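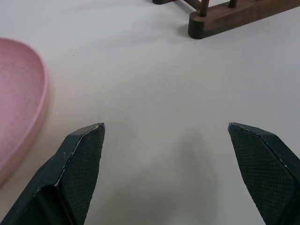

Left gripper, wrist camera, nothing between the fingers. I have a lot of pictures of nothing between the fingers.

So, the plate rack. For anyone who skipped the last post, the Evden setup has two arms, a wooden dish rack and some plastic-looking plates in colors I would describe as nursery. The job is to pick up a plate, stand it in a slot, let go, and do it again until I get bored or something breaks. In May something broke, sort of, and it took me 33 runs to figure out what.

The fault was that the right arm would not let go. It would pick up the plate beautifully, swing it over the rack, lower it between the dowels and then sit there squeezing. After 8 seconds the controller timed out and dropped into its safe state. You would think a safe state would be safe. In our case it meant "retract to home with fingers in current position," and the current position was clamped on a plate that was standing in a rack. The arm went home. The plate went with it. The rack, being hooked on the plate by two dowels, came along for most of the trip and then changed its mind over the edge of the table.

The rack survived. My coffee was on the floor for reasons I'd like to keep private, and it did not.

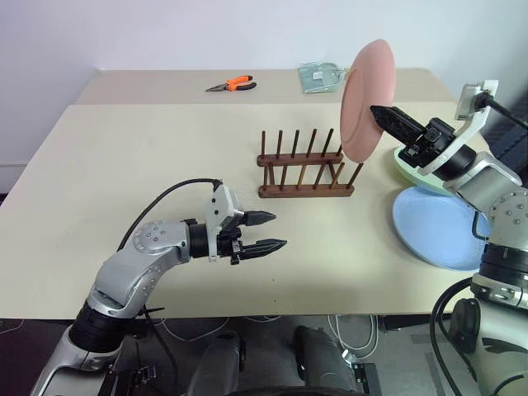

I blamed the release threshold first, mostly on the grounds that I had written it. The gripper is supposed to open when it feels the plate touch bottom, and my number for "touch" was 6 newtons. I lowered it. Same thing. I raised it, which was dumb, and got the same thing harder. Then I spent an evening convinced it was the cable, because it is always the cable, and reseated every connector I could reach without lying down. Then I lay down and did the rest.

It wasn't the cable — I'd like that noted somewhere, as it may never happen again.

What finally gave it away was the log. The open command was going out every single time, right on schedule. It was going to the left gripper. When I moved everything over to the new Clarninov driver I had copied the left arm's config block, pasted it under "right," and changed every field except the one that says which gripper gets the release. So the right arm would set down its plate, and the left gripper, hovering over bare table with its jaws already open, would be told to open. It reported success. It had a perfect record, that gripper.

The fix was one character. I then spent the rest of the week on the part that bothered me more, the retract. Now a timeout makes the arm stop and hold where it is, and it stays put until a human walks over and presses the button. Holding still has its own problems if the thing you're holding is heavy or somebody's hand, but for plates I can live with it. I also put in a check at startup that wiggles each gripper in turn and makes me confirm which one moved. It's annoying and I have already been tempted to skip it.

Since then it has done 200 placements with no stuck releases and one plate put in backwards, and I'm choosing to call that one style. Next up is the Lins force sensor, which has been in its box since before any of this started.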